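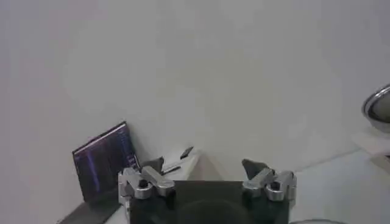
Thierry Renaud asked whether the Aslow worktop could serve as a permanent laptop station, or whether it was better kept for occasional use. After 3 months in our shared office, we recommend it for permanent use, with reservations.

The pale grey surface is easy on the eyes beside a dark screen, and it does not throw glare from the overhead lights. Coffee rings lifted with a damp cloth. Ballpoint ink did not, and a faint mark remains near the rear edge.

Assembly instructions were adequate, although the colour codes on the fixings did not match the printed sheet. Brirkix supplied replacements in August at no charge.

At $838, the Aslow is priced well below the Minami at $1,240 – the latter includes a cable tray, which buyers of the Aslow must source separately.

Reviewed by Mei Ambrose, 12/06/2026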